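### 4.3 Análise da falha de liberação da peça

A presente seção examina a falha de maior recorrência na campanha de simulação de outubro, designada nos registros internos como "liberação tardia". Trata-se do evento em que a peça de xadrez permanece solidária aos dedos da garra após o comando de abertura e é arrastada pelo movimento de retirada do braço. A falha foi inicialmente relatada por Delić, no âmbito do projeto Doltow, durante a validação do controlador Ene, e motivou a suspensão dos ensaios físicos previstos para a bancada de Prurnport.

A campanha compreendeu 1000 episódios de preensão e transporte, executados em ambiente simulado com passo de integração fixo. Em cada episódio, o manipulador deveria retirar uma peça do tampo da mesa, transportá-la até uma casa do tabuleiro e soltá-la na vertical. Os episódios foram classificados automaticamente e, em seguida, revistos por um operador. Em 100 deles registrou-se liberação tardia; os demais casos de insucesso, de natureza diversa (colisão com peça vizinha, orientação incorreta na aproximação), são tratados na Seção 4.4.

A revisão dos registros permitiu descartar a hipótese inicial de atraso na comunicação entre o planejador e o controlador da garra. O comando de abertura foi emitido no instante previsto em todos os episódios com falha. Verificou-se, contudo, que o planejador autorizava a retirada com base no estado comandado dos dedos, sem consultar a posição medida das juntas. Quando a força residual de contato era elevada, a abertura efetiva iniciava-se depois do movimento ascendente, e a peça era deslocada ou tombada sobre as casas adjacentes.

Um segundo fator contribuiu para a ocorrência. O modelo de contato adotado na biblioteca Alholm aplica um coeficiente de atrito único a toda a superfície da peça, o que se mostrou inadequado para geometrias de seção variável. No caso do peão, a altura em que os dedos se fecham condiciona a distribuição das forças: a preensão junto ao colar admite pequena rotação, ao passo que a preensão no corpo, em direção à base, tende a produzir penetração numérica entre as malhas. Essa penetração gera forças de restituição espúrias, que retardam a separação das superfícies.

A Figura 5 apresenta um peão retido entre os dois dedos da garra, acima do tampo da mesa, no ambiente de simulação. 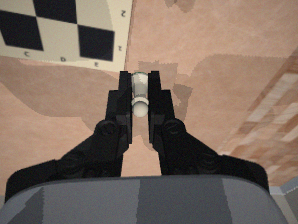
**Figura 5.** Preensão de um peão pela garra de dois dedos em ambiente simulado. No canto superior esquerdo, parte do tabuleiro.

Do ponto de vista da segurança, a falha não pode ser considerada restrita ao domínio virtual. A mesma lógica de autorização encontra-se implementada no controlador destinado à bancada física, onde a retirada com a peça ainda presa poderia projetá-la para fora da área de trabalho. A norma interna do laboratório exige que todo movimento subsequente à preensão seja condicionado a uma grandeza medida, requisito que a versão avaliada do Ene não atendia.

Foram adotadas duas medidas corretivas. A primeira substituiu o estado comandado pela leitura de posição das juntas, com tempo limite após o qual o braço permanece imóvel e o episódio é encerrado com código de erro. A segunda introduziu malhas de colisão simplificadas para o corpo das peças, com limite explícito de penetração. A campanha foi então repetida por outros 1000 episódios, com as mesmas posições iniciais, e nenhuma liberação tardia foi registrada. Observou-se, em contrapartida, aumento do tempo médio de ciclo, atribuído à espera pela confirmação de abertura.

Permanece em aberto o comportamento do sistema diante de falha do próprio sensor de posição. Uma leitura congelada no valor de abertura reproduziria a condição original sem acionar o tempo limite, e o tratamento desse caso depende da redundância de medição discutida na Seção 5.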